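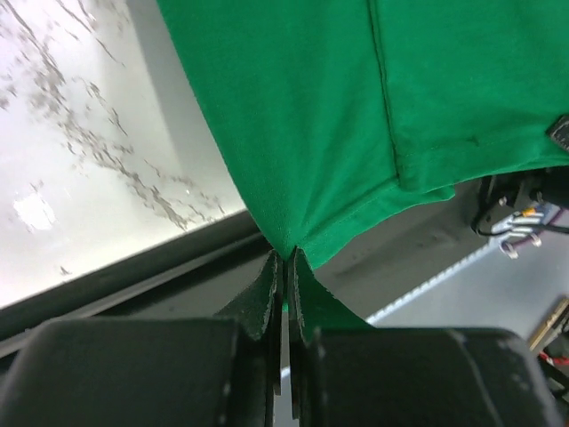
I spent a morning in March at the Fillance open day in Plollbridge, and I'm still thinking about how much work goes into a piece of plastic I mostly use to buy sandwiches. Fillance makes and personalizes bank cards, and it also runs the systems that put those same cards on your phone. They let in 12 of us per group, and I got the early slot, so there was still coffee!

First stop was the security desk. Phones, watches and bags went into lockers, and we passed one at a time through a booth where the second door won't open until the first has closed. I got stuck for a moment by standing on the wrong part of the mat (the guard was very nice about it).

The card floor is loud. Blank cards go in at one end of a long machine, and it writes the chip, prints the name and number, and sticks the finished card to its letter. Every tray gets counted going in and coming out, and if the two numbers don't match, the line stops until they do. A spoiled card isn't tossed, either. It gets logged and then shredded with 2 people watching. Our guide fed one through for us and the noise was wonderful.

I'd really come for the digital side, though. My credit union, Ogbonna, sent a letter last year saying it would start issuing replacement cards straight to the app, and I wanted to know what that meant. Fillance had a demo set up with a pretend bank. You report your card lost, the old number is shut off, and a new one shows up in the phone wallet before the plastic has even been made. The store never gets your real card number, just a stand-in that's tied to that phone. Somebody asked what happens if you lose the phone too, and the answer was that the bank can kill the stand-in and leave the card itself alone. I hadn't known that.

After that came the test room, which was my favorite. They keep 200 payment terminals on shelves, some of them really old, and every new card design has to work on all of them. The worst of the bunch is a Droltska reader from a parking garage that apparently only likes cards put in slowly. I've met that machine's cousins.

The talk at the end ran long and the slides were tiny – bring your glasses. We each got a sample card with no chip in it and a coupon for the cafeteria, where the soup was good. Parking is free, but the lot only holds 100 cars and was full by the time I left at noon. Take the bus if you can.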